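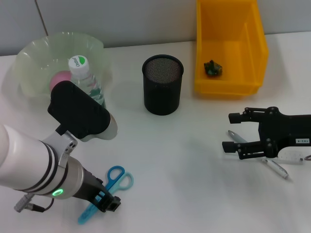

Support acts get a raw deal and I'm tired of it. Tindall, Friday. Araba Amissah opening, just her and a nylon-string guitar, and half the room talking straight thru the first four songs. Then the headliner walks on and suddenly everyone has ears. Promoters don't help – a 30 minute slot gets snipped to 19 with no warning, as if any pair of blue scissors off a table could do the job. A set has a shape. Cut the slow one and the fast one after it means nothing.

Cayetano Prieto says crowds were always like this. Maybe. I paid for the whole night tho, and so did they. Put her name on the poster in letters you can read. Start on time. And please, talk in the bar – thats what its for.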